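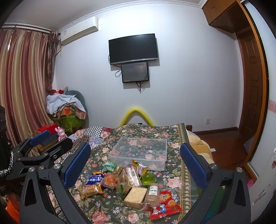 12 January 2022

Incident database, Karside desk. Long day but a really good one.

Finished the merge of the two wire feeds for market and roadside attacks. Raw count before matching was 973 reports. The old matcher only looked at village name and day, so any place with three spellings turned into three separate attacks. New version compares the district, a two-day window and the type of target, and it is so much better! I threw the whole of September at it first as a trial and it found 77 pairs the old one had missed. Checked every one by hand over two pots of tea. 22 were wrong, nearly all of them convoys hit on the same road on consecutive days. Those really are separate events, so convoys now get a one-day window and go to manual review.

Said Benkirane rang at lunch and we went through the Farouk entries. He's brilliant on place names. Two of the villages I had as neighbours are the same village, before and after people moved to the other side of the river. I've put both names in the alias table with his initials beside them.

Death tolls: still my favourite problem. First statements say things like "at least" or "several", then a governor's office gives a number, then a hospital gives a different one. I've stopped overwriting. Each event now keeps every figure with its source and the hour it was published, plus low and high columns. You can watch a toll move over three days, and I think that's going to be really useful for whoever writes the yearly summary.

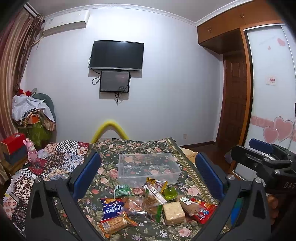

Attribution is next. The "unidentified gunmen" field is a mess: 126 rows where someone later typed in a group name with no source. Rolled all of them back to "unknown, armed" and kept the old text in the notes column. Please don't fill that field from memory (me included). Claim, official statement or court document, otherwise leave it.

Varnum export ran clean at 4.40 pm. Bikus map layer still drops the accents, so half the labels look odd, but the points land in the right districts, which they did not do last week. Very happy with that.

To do
- ask Said about the livestock market days, could explain the cluster
- convoy review queue, start from the oldest
- "wounded" and "injured" are still two categories, fold them together
- colour scale on the map, the reds are too close
- back up the alias table before touching anything else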